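Olau Lace-Front Wig Kit for Stage and TV Drag

Home / Stage Hair / Kits / Olau

Price: $363
In stock. Ships from our Illora warehouse.

The Olau kit is made for performers who change looks several times in one night. It includes one pre-styled lace-front wig, a wig cap, a canvas head cover for storage and a bottle of Distent lace adhesive. The cap has adjustable straps and four comb clips, so it stays put through choreography, lip syncs and quick changes.

The hair is heat-safe synthetic. Keep your iron at low to medium and test a strand at the back first. Teasing and heavy spray are fine. The wefts are double-stitched at the crown, where most stage styles carry their weight. 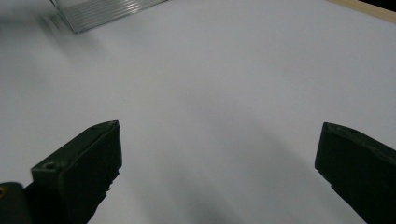
What you get

Wig, 30 inches, center part
Wig cap, one size
Canvas head cover
Distent adhesive, travel bottle
Printed care card

Colors

Platinum, copper, jet, rose and Furtună (a storm gray with a darker root). Furtună is made in batches of 200 and the next one is due in December.

Fit

Measure around your hairline, behind the ears and across the nape. The standard cap fits most heads. If you are between sizes, order the large and tighten the straps. Lace comes untrimmed, and trimmed lace can't be returned.

Care

Wash after every six to eight wears in cool water with a mild shampoo. Remove adhesive from the lace before washing. Dry on a stand, away from direct heat, and comb from the ends up.

Custom styling

Fumiko Uchida styles custom orders in our workroom. Send reference pictures of the front, side and back, along with your show date. Custom work is quoted separately and paid up front.

Returns

Unworn wigs with uncut lace can be sent back in the original packing. Opened adhesive is final sale.

Page updated 2025-06-27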